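Visiting the Halvorsen Robot Open Day: Your Questions, Gathered Up

We get a great many letters and calls ahead of the open day every February, and a good half of them ask the same handful of things, so we have put the answers on one page for you.
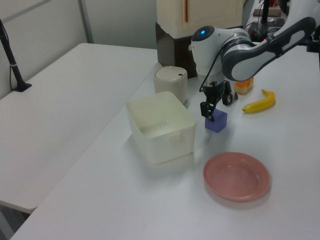
The open day is our chance to show neighbors, families and school groups what we do in the building all year long, and we would love to have you. Do read through before you write to us, but please write anyway if your question isn't covered!

Where do I go when I arrive?

Come in by the main entrance on the parking lot side and head up to Room 203, where the welcome desk is. You'll get a name sticker and a paper map there. The elevator is just past the coat racks.

What will I see?

Mostly you will see robots doing small, patient jobs with ordinary things. In the tabletop demonstration an arm works over a white table set with the kind of stuff you'd have at home: a little cube, a banana, a pink plate, an open storage bin. The arm has a gripper with two black fingers, and our staff will talk you through what it is being asked to pick up and where it's meant to put it. People are often surprised by how much there is to say about one banana (the curve of it makes a lovely problem for two gripper fingers).

How long does a demonstration last?

Each one runs 24 minutes, with questions welcome the whole way through. If you have a shy child who only thinks of a question afterward, come and find us in the hallway, we're very happy to go over it again.

Do I need to book?

For the tabletop demonstration, yes, please. We take 26 people per session so that everyone can stand close enough to see the fingers open and close. The rest of the open day is walk-in, and you can come and go as you like.

Will the robot drop things?

Quite possibly, and we don't mind if it does. We run everything live, and some tries go better than others. When one goes wrong we usually stop and talk about why, and plenty of our visitors tell us that was the part they liked best.

May I touch the arm?

Not while it is switched on, I'm afraid. There is a line of tape on the floor and we ask everyone to stay behind it during the session. At the Mastora table, down the hall, we have a spare gripper you can open and close by hand for as long as the line behind you will put up with it.

What is Hutis?

Hutis is our name for the sorting game in the lobby, where children play the robot and a grown-up gives the instructions. It is much harder than it sounds, especially for the grown-up.

Is there anything to eat?

The Citus café on the ground floor stays open until 4:30 p.m. with soup, sandwiches and very good lemon bars. No food in the demonstration rooms, please, apart from whatever is on the robot's table.

How do I get there by bus?

Take the number 38 and get off at the library stop. Walk back toward the traffic light and you'll see our sign on the left.

Can I take pictures?

Yes, as many as you like, but please turn off your flash.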